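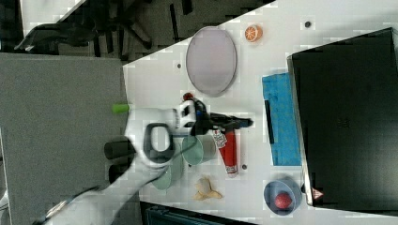
I've been meaning to write about the grasp planner for months now, and every time I sit down to do it I end up fixing something in it instead, so please forgive me if this rambles a bit. The planner is called Gikness (the name came from a typo in a config file and I got fond of it), and its whole job is to look at whatever the wrist camera gives it and come up with a list of places the gripper could close. On an easy table it does this very nicely. My table is no longer easy. There are the two pale green cups, which are see-through enough that the depth data comes back full of holes, and right next to them a spray can lying on its side, and the planner has to decide where one thing stops and the next thing starts. For a long time it was perfectly happy to treat a cup and the can as one lumpy object with a wonderful handle in the middle!

My first try at a fix was to fill in the holes. I took the missing depth pixels and smoothed over them from the neighbors, which is what I'd have told anyone else to do, and it made everything look lovely in the viewer and got me worse grasps than before. The filled-in cup turned into a sort of gentle hill sloping down to the table, and the planner loves a gentle hill. I spent most of May tuning that filter, and I would like to have most of May back.

What helped was leaving the holes alone and passing them along. The segmentation step, which I borrowed from a package called Hunen and then bent out of shape, now marks those patches as "something is probably in this spot, don't trust the height," and the scoring step takes points off for any grasp whose fingers would have to pass through one. It's a small change, maybe an afternoon of typing, but I had to touch the message format to do it, and that meant touching everything that reads the message format, and you can guess how the rest of that week went.

I also finally wrote a proper replay tool, and I'm a little embarrassed at how long I did without one. It takes a saved run and feeds it through the planner with the arm out of the loop entirely, so I can change a weight and see what would have been picked. I have 228 saved runs in the folder at the moment. Out of those, the old version put its top grasp across two objects in 119, and yes, I went through them by hand with a big mug of tea and a spreadsheet. I haven't finished going through the new version's picks, so I won't quote a number yet, but I'm scrolling past far fewer that make me wince.

The other thing on my list is speed. The planner samples 1000 candidates per look, and the collision check against the arm's own links eats nearly all of the time. I had it checking every candidate before scoring any of them, which is backwards, and swapping the order (score first, then check from the top down until one passes) made the pause before each move much easier to live with. If you're running the older branch on the Lindqvist controller, you'll want to pull that change on its own, as it doesn't depend on the message format business.

Next up is the plate. Flat things with a low rim are their own kind of misery, and right now the planner mostly proposes pinching the rim straight down from above, with the fingertips a hair away from the table. I have an idea about coming in at a tilt, and I've got half a page of notes on it that I can only partly read.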